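11 May 2019
Open day, hand-held gripper bench. Notes for the log and for whoever runs the next one.

Set up from 8. White table pulled out from the wall, blue gooseneck lamp on it as the target object, second gripper in the drawer as a spare. Damgaard wanted the big arm running as well. I said no, since there is no guard on that side of the room and visitors lean. Left it parked with the power off and the key in my pocket.

Talk was kept short. Explained that the same fingers go on the hand-held tool and on the arm, so that what a person does with the tool can be replayed with little conversion. Most people followed that once they had the tool in their own hands. The slides did not help and I stopped using them after the first group.

Tasks offered to visitors, same order each time:
- close the fingers and touch down on the middle of the lamp base
- take hold of the gooseneck and bend it toward you
- push the lamp by the base without tipping it

The first one looks trivial and is the one that gave trouble. People judge the height from the side of the tool and come in too low, then scrape. The paint on the base is glossy and the reflection moves when the tool moves, which makes the gap hard to read. Ingvar Steinarsdóttir suggested coming in from farther back and tilting the tool down late. Tried it with the next group and the touchdowns were cleaner. Not measured, only watched.
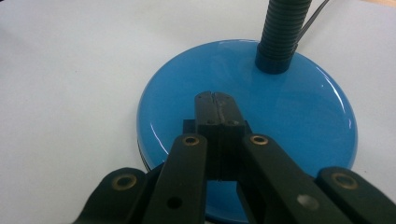
Bending the gooseneck went better than expected. The ribs give the fingers something to hold, and the stem stays where it is put. Two failures, both from gripping too high, where the stem swings away before it bends. Gripping just above the collar is too stiff for children. Halfway up is the place to tell them.

Pushing: the cable drags. With slack behind the lamp it is fine, with the cable pulled tight the base turns instead of sliding. Next time tape the cable down with a loop left in it.

Two visitors from Landier asked about finger wear. Told them we have not run a proper wear test on this set and that I would not quote a number. They also asked whether the bushings are pressed or glued. Pressed. They want to send over a sample of their own finger material for us to try. Gave them the lab address.

Someone from Broltell asked for cycle life on the linkage. The only figure we have is 1687 open-close cycles on the bench rig before we stopped to look at it, no play found by hand at that point. Made it clear the test was stopped by us and did not end in a failure. The planned check with a gauge was never done. Should be done before we repeat that number to anybody.

Recording: 400 GB disk was enough for the day. Copied to the shelf server in the evening. Clock on the laptop was 3 minutes fast against the server, so correct for that before matching the files with the sign-in sheet.

Problems, other:
Trigger spring on the spare gripper is weak and does not return all the way. Tagged it and put it back in the drawer.
Table rocks on the window side. Folded card under the leg for now.
Room too warm by the afternoon with the door shut. Door open lets in the noise from the saw.

To do:
Replace trigger spring (mine).
Gauge check on linkage play, write down the method this time (Ingvar).
Make a stop line on the floor in front of the arm.
Ask Brovden if they still want the same demonstration in November, and if so how large a group. Their room has one outlet near the table, so bring the long extension.
Damgaard to return the torque driver.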